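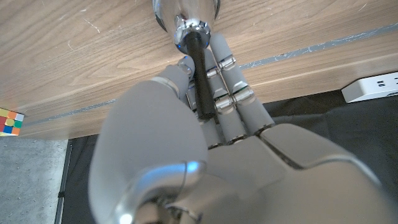
July, 3 pm

Second soak test on the Uysal dye lot. Cut 15 wool swatches from the Heltow bolt and put them in plain tap water at 78 F, no soap. Yuto weighed each one dry first, weights are in the green binder.

The rust red bled right away. Indigo held. Walnut I can't call yet, the water was already a little brown from the kettle.

Used 900 ml per jar this time. Last batch had less and the swatches folded over on themselves.

Fadime wants 3 more in the rust with extra alum. Mordant bath goes on tomorrow morning. Need to order alum.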